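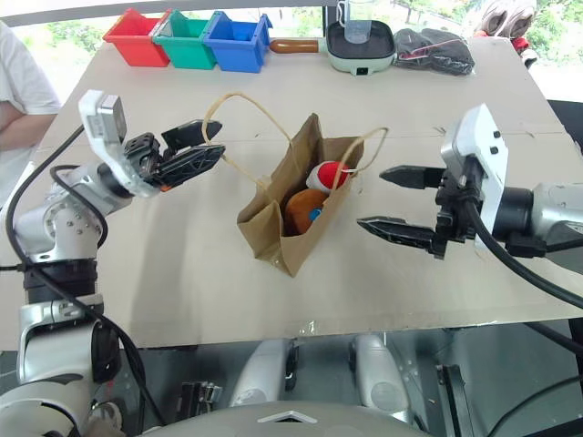
Radka Todorova
Thread starter, Gift Wrap & Packing board

Small kraft bags for plush toys – who else is a convert?

I have been wrapping plush in tissue and boxes for years and I am DONE. For our toy swap in December I switched to small brown paper bags with the twisted handles, and I love them so much I had to come tell you all. Two plush toys go in one bag (the red one with the white spots goes toward the back, the orange one in front) and the whole thing stands up by itself on the table. No tape! No ribbon! You can carry it by the handles and the kid can see a bit of what's coming, which in my house is half the fun.

We did 64 bags for the Cosville swap this way and I'd happily do it again tomorrow. Tell me your tricks, I want all of them.

----------

arben_petek
Member, 329 posts

Love the bags, not sold on putting two in each. The front panel always creases on me when I do that, and I see yours is crumpled at the bottom too. One toy per bag plus a little shredded paper and it stays smooth. Looks nicer on a gift table, in my opinion.

----------

Radka Todorova
Thread starter

Oh, it creases, no argument there! I don't mind it one bit. Kraft paper is supposed to look a little lived in, and mine start creasing the minute I open them up anyway. If I did one toy per bag I'd need twice the bags and a second table.

----------

Vesela_N
Moderator, 1,915 posts

Team two toys! But put the taller one at the back, always, no exceptions. If the tall one is in front the little one just vanishes, and then you get a kid who thinks they only got one thing. Ask me how I know.

Also try folding the bottom in before you fill it. Open the bag, put your whole hand in, press the base flat against the table and run your knuckles into the corners. It takes a few seconds and the bag sits so much better.

----------

costel.p
Member

Does anybody stuff the toys head first? My wife does and swears they pack better. I think it looks sad, all those feet sticking up.

----------

Vesela_N
Moderator

Head first is a crime, Costel. Tell her I said so.

----------

Aoi Sugawara
New member

Hi everyone, first post! I'm so glad I found this thread, I'm doing party bags for my daughter's class and was going to buy cellophane. Two questions. Do the twisted handles hold up if small kids swing them around? And what do you do with the handles while you're filling – mine keep flopping in on top of the toy and I end up packing the handle in with it.

----------

Radka Todorova
Thread starter

Welcome Aoi! Fold the handles outward first, one to each side, and give them a good press where they meet the rim. They'll still spring around a little (one of mine always wanders off in its own direction) but they stay out of the opening, and that's all you need.

For swinging: plush is so light that I've only had one handle let go, and that was a bag with a jar of candy in it. My fault entirely.

----------

arben_petek
Member, 329 posts

I'd add a warning about the glue. The cheap ones from Umier had handles that peeled right off the inside of the bag for me, even with nothing heavy. Check where the paper patch is stuck down before you buy a big pack.

----------

costel.p
Member

I've had good luck with Umier, so maybe you got a bad batch? We've been through two packs and they all held.

----------

arben_petek
Member, 329 posts

Could be. Still going to tug on every handle before I fill it. And I'm still on one toy per bag, but I'll try Vesela's knuckle thing tonight.

----------

Aoi Sugawara
New member

Tried folding the handles out and it's so much easier, thank you! I have a bear that is a bit too wide for the bag, so he's going in sideways with his arms up. He looks thrilled about it.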